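How I Build a Prophecy That Doesn't Wreck My Plot

I love a good prophecy in a fantasy novel. I also managed to ruin two drafts with one, so take this as advice from somebody who has made the mess and had to mop it up!

My current book, Olametti, opens with a blind ferryman named Orbán telling a girl called Gata that she'll drown the city of Rarnness. In the first version he told her exactly how, and when, and who'd be standing next to her. You can guess what happened to the suspense. By chapter 6 my critique partner, Witold Kubiak, had stopped reading and started skimming (he was very nice about it).

So this is how I do it now.

Write the ending first

I mean the event, not the whole last chapter. Put down in one plain sentence what really happens. Mine was: Gata opens the sea gates to put out the fire. It's dull, and it's supposed to be dull. Keep it where you can see it.

Take words out

Now write the prophecy as a full, clear statement and start cutting. My limit is 11 words. Cut the reason first, then the names, then anything that says when. I ended up with "The ferryman's daughter will bring the sea to Rarnness," and yes, that means Orbán is her father, and no, she doesn't know it yet. I was so pleased with that one I went and made a sandwich.

Give three people three readings

Every character who hears it should want it to mean something. The priests want a flood. The merchants want a harbor. Gata wants it to be about somebody else. Write half a page for each of them, in their own voice, even if none of it makes the book. Most of mine didn't, but one priest got so interesting that he took over a subplot.

Space out the reminders

Readers forget. I bring the wording back at the one-third mark and again just before 80 percent, and I change who says it each time. If your manuscript is over 90 thousand words you may want one more in the middle.

Test it on paper

I print only the pages where the prophecy comes up and read them in one sitting, out loud, with a pencil. You'll hear a clunky echo right away. Lajos Virág, who taught the workshop I took in June, had us swap these bundles and write our guess at the ending on the back. If every guess matches, go back and cut more words.
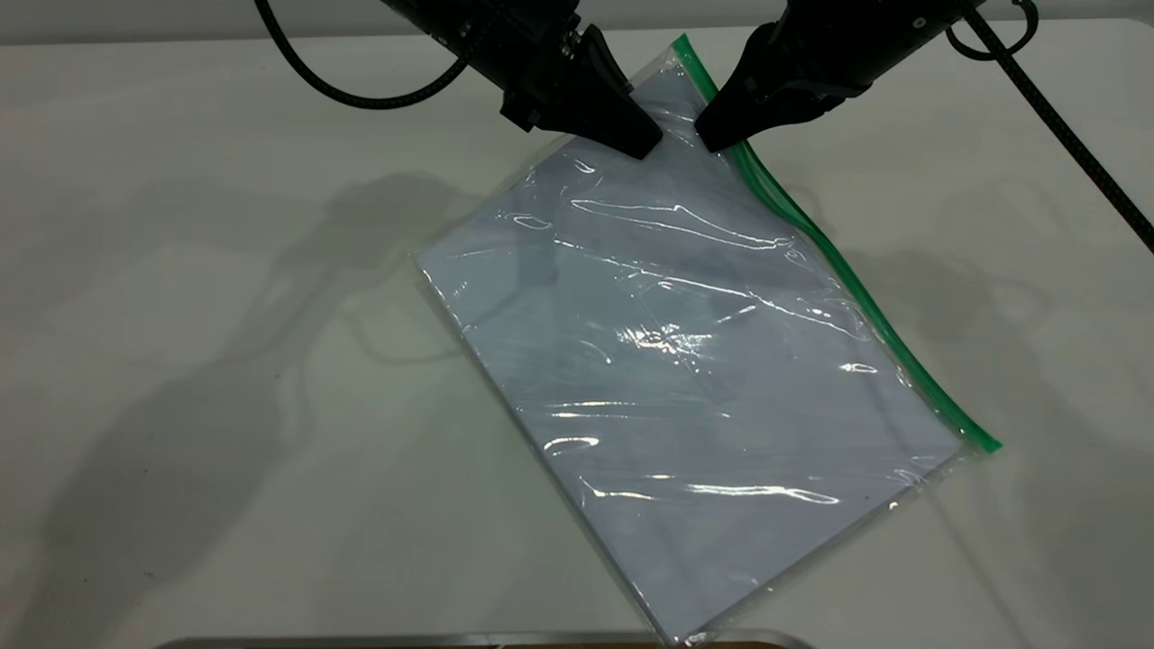 Loose sheets stay together in a zip-top bag.

Do the guessing round before you revise anything else. I did it the other way around once and polished a whole battle that I later had to throw out, horses and all. Then fix the wording, check that each repeat matches it exactly, and get back to your chapter.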